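3.2 Aniversários de guerra na imprensa diária

O que mais nos entusiasmou nesta etapa foi perceber quanto um aniversário de armistício diz sobre o governo que o celebra! O corpus reúne 1.268 notícias publicadas em jornais de três países, todas sobre cerimônias oficiais de fim de guerra, e cada uma foi lida na íntegra por dois codificadores. Saarinen (Niilo, nosso colega na coleta) propôs separar o discurso do chefe de Estado da cobertura do desfile, e a ideia rendeu muito: em 73 textos a palavra “paz” aparece só na legenda da foto, nunca no corpo da matéria.

Também nos surpreendeu a força do calendário. Setembro concentra boa parte das peças mais longas, várias acima de 700 palavras, quase sempre com entrevistas de veteranos e uma nota diplomática do país vizinho – um material riquíssimo, que retomamos na seção 4.

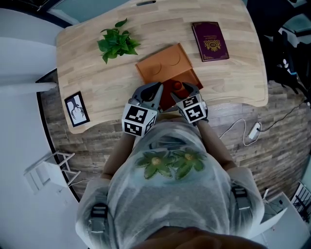
Figura 2. Bandeja laranja-amarronzada e bloco vermelho-escuro sobre uma mesa de madeira clara.

3.3 Codificação dos discursos

Cada discurso foi dividido em parágrafos e classificado segundo o adversário nomeado, quando havia um. As divergências entre codificadores foram resolvidas em leitura conjunta.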